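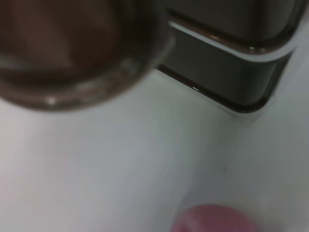
View from the wrist camera. Brown, dark, pink, all of it soft.

1/7 Equipment budget season at Plovden, so a thread on what it costs to get a robot arm to deal with a drawer. Mar 11, 2021, for anyone keeping score against last year's thread, which was also about drawers.

2/7 The wrist camera was the cheap line on the Onatum quote and I was very pleased with myself for choosing it. Up close, everything goes to fog. The better lens is £200 more per arm. I have moved it from "nice to have" to "sorry, need this", a category finance tells me doesn't exist.

3/7 The head camera view I would not touch. Drawer open, white handle on the front, orange and red packets all in a heap, green light glowing on the arm. I can read that from across the office, and so can whoever signs the form, who will be shown it first.
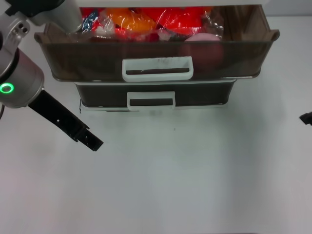

4/7 Grippers. Two quotes. Amano want us to take a service plan with theirs. Benítez will sell fingers by the bag, 40 to a bag, with a delivery time of 7 weeks and no plan whatsoever. I've put down Benítez and a line called "patience", which came back with a query on it.

5/7 Smoky see-through plastic is lovely until you have to budget for it. You get glints off the rim and fruit showing through the wall in a colour it never was in the shop. I've asked for better lamps. Lamps go under "furniture" here, so that's a different form and a different month.

6/7 Things I forgot last March and have now written on the wall: spare cables, somewhere to put the second arm's spares, stuff to go in the drawers. The last one is groceries, and I would like to see you claim for groceries under capital equipment. 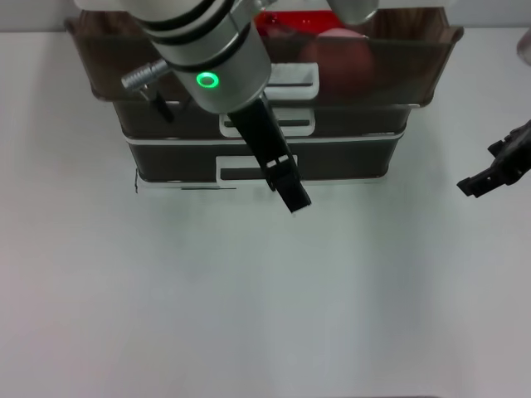
Kit and budgets

7/7 Handles, three of them in a column, and black fingers in front of the lower two. Storage boxes are the one thing on the sheet I can replace out of petty cash, so I'm asking for 3 spares and expect to be questioned on those longer than on the arms. Form goes in tonight. If anyone has run the Amano plan for a full year, replies are open.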